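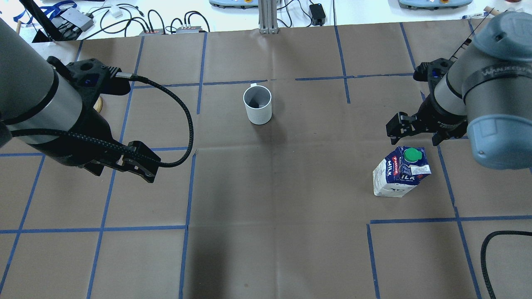

Taped table with mug and milk carton.

Sornum Button Records

Data card and README, version 2

Last updated 8 March 2022

Summary

Sornum Button Records is a table of 1,211 sewing buttons and button sets sold loose or on cards by two small shops, Yuen in Emton and Hallberg in Sornum. Each row is one kind of button. The table gives size, material, number of holes, color, how the button was sold, and what was written about it in the shop's own stock book, where there was a note to copy.

The records were typed up by Josefien Dijkstra from the stock books and checked against the buttons themselves by Hilde Van den Broek. The buttons are not included and are not for sale. Please don't write to the shops about them, as both have closed.

Who this is for

The table was made for people who repair old clothes and want to know what a missing button might have looked like. It has also been used by a costume workshop and in a class on cataloging. You don't need to know anything about buttons to use it, but it helps to have a few in front of you when you read the notes on size and material.

It should not be used to put a price on a collection. The shop prices in the stock books were left out of this release. They were written in a private code that we could only partly read, and the parts we could read didn't agree with each other.

Files

buttons.csv is the main table, with one row per kind of button.

notes.csv holds the longer remarks from the stock books. It joins to the main table on button_id. Many buttons have no remark, and a few have several.

colors.csv lists the color names used by each shop and the plain color name we matched them to.

changes.txt is a log of corrections since the first release.

All files are plain text in UTF-8 with commas between fields. Text that has a comma in it is in double quotes. There are no formulas and no hidden columns. If you open the files in a spreadsheet program, set the button_id column to text before you import, or the leading zeros will be dropped and the join to notes.csv will fail.

Columns in buttons.csv

button_id: The record number. It has no meaning beyond being unique. Numbers from withdrawn records are not used again.

shop: Either Yuen or Hallberg.

size_mm: The widest distance across the face, in millimeters. For buttons that aren't round, this is the longest side.

holes: The number of holes in the face. A zero means the button has a shank, or loop, on the back. Blank means we could not tell, mostly with buttons that are still covered in cloth.

material: See the section on materials below.

shop_color: The color as written in the stock book, with the old spelling kept.

plain_color: Our own matched color name.

sold_as: One of loose, card, tube or box.

set_size: How many buttons came together when they were not sold loose. The largest sets in the table have up to 16.

condition: Good, worn or broken, as found when the button was checked.

checked: Yes if the button was compared with the record by hand. No if the record comes from the stock book alone.

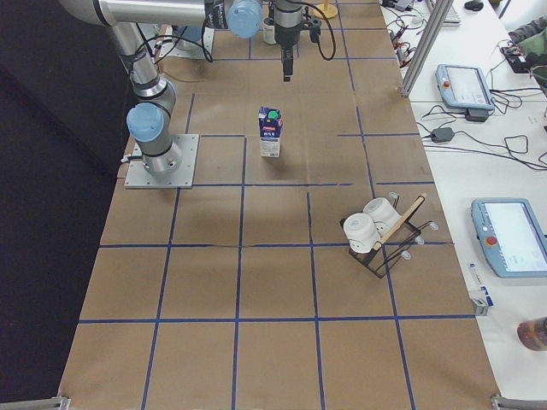
How the records were made

The stock books were typed first, in page order, without looking at any buttons. Crossed-out lines were typed too and marked as such in the working file. Most of them were buttons the shop had ordered and never received, and those were dropped before the first release. Where a line was crossed out and a matching button was later found in a drawer, the record was kept.

Checking came second. Each button was taken out, measured with a pair of calipers, looked at under a desk lamp, and put back in the same drawer or tin. Sets were measured by taking one button from the set. If the others were plainly a different size, the set was split into separate records and a remark was added in notes.csv.

The Yuen buttons were still in their first drawers, with labels, and went quickly. The Hallberg buttons had been moved at least once and some drawers had been tipped together. For those drawers we sorted by size, then by material, then by color, and matched each pile to the stock book as well as we could. A match we weren't sure of is marked in notes.csv with the word "likely" at the start of the remark. These rows are fine for browsing. Leave them out if you are working on anything where the link between the written note and the button matters.

Measuring

Old stock books give size in lignes, a button maker's unit that runs 40 to the inch. We changed these to millimeters for the size_mm column and then replaced the figure with the measured one wherever the button had been checked. The original ligne figure is in notes.csv when it was legible.

Domed buttons were measured flat, straight across, and not over the curve. Buttons with a rolled edge were measured to the outside of the roll. Cloth-covered buttons vary with how tightly the cloth was pulled, so two buttons from the same card may come out slightly different. Only one figure is recorded.

Materials

We used a short list of words: shell, horn, bone, wood, glass, metal, cloth, plastic, nut, and unknown. "Shell" covers every kind of mother-of-pearl. "Plastic" covers everything from early molded buttons to the newest stock, and we have not tried to date any of it. "Nut" is vegetable ivory, which was common in both shops and is often taken for bone.

No button was cut, heated or treated with anything to find out what it was made of. The hot needle test that older books suggest leaves a mark and can set some early plastics on fire. Material was judged by weight, by feel and by looking at the back, where there is usually less polish. Expect errors between horn and dark plastic, and between nut and bone. When both of us had looked and did not agree, the material is given as unknown, and both guesses are in the remark.

Sorting by hand

Several readers have asked how to sort a mixed tin so that it can be compared with the table. Start with size and don't worry about color until the end. Colors shift a good deal between lamp light and window light, and two buttons that match in the evening may not match the next morning. Work on a large flat surface with a plain color that shows up both black and white buttons, and keep the shank buttons apart, as they roll.

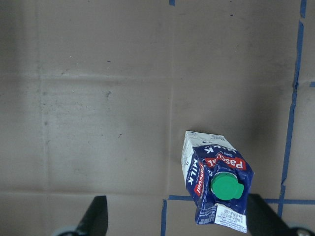

Each pile needs its own place, and the place needs a name you can write down. We use size bands across and materials down, so a pile can be called by its band and its material without any labels on the buttons. Saucers work for a small tin. For a large one, blue painter's tape stuck on a sheet of cardboard marks the lines well enough, and tan is a reasonable background for most buttons. If the cardboard has been folded before, the creases make panels of their own, so go by the tape when you read off a place. Write the bands on paper beside the board, and take a note of every pile before you put anything back.

Once the piles are noted, filter buttons.csv by size_mm first. Allow a little on each side of your figure, more for wood and cloth. Then filter by holes, and only after that by material. If you still have a long list, read the remarks. The stock books often mention something plain and useful, such as a chipped rim across a whole delivery or a back stamped off center.

Colors

The two shops did not use the same words. "Biscuit" at Yuen is what Hallberg called "oat," except in the glass buttons, where Hallberg's "oat" is nearly white. The plain_color column tries to even this out. It was filled in from the buttons in daylight where they could be checked and from the written name where they couldn't. Treat plain_color as a guide for unchecked rows.

Dyed shell fades. The color we recorded is the color now, and the stock book name may describe something much brighter.

Known problems

A water-damaged section of the Hallberg stock book could be read only in part. Rows from those pages have more blanks than the rest.

The condition column was added after checking had begun. The first drawers were gone through again to fill it in, but a few tins had already been packed away, and those rows are blank.

In 5 records the set_size is larger than the number of buttons found. We kept the figure from the stock book. The remark gives the number in hand.

Left-over samples from traveling salesmen were mixed in with the Yuen stock. Those we could pick out were removed. Some are probably still there.

Changes from the first release

The file layout is new. Remarks used to sit in the main table and made it hard to open on older computers. Material names were cut down to the list above. The column called back was dropped, as its contents were nearly the same as holes. Record numbers did not change, so notes made against the first release will still line up.

Corrections received before the end of September will go into the next release. Send the button_id, the column, what it says and what it should say. A drawing of the back of the button is welcome when the question is about material.

License and credit

The data may be used, copied and changed for any purpose as long as the source is named. The wording of the remarks belongs to the old stock books and was cleared for release by both families.

Please credit as: Dijkstra, Josefien, and Van den Broek, Hilde. Sornum Button Records, version 2.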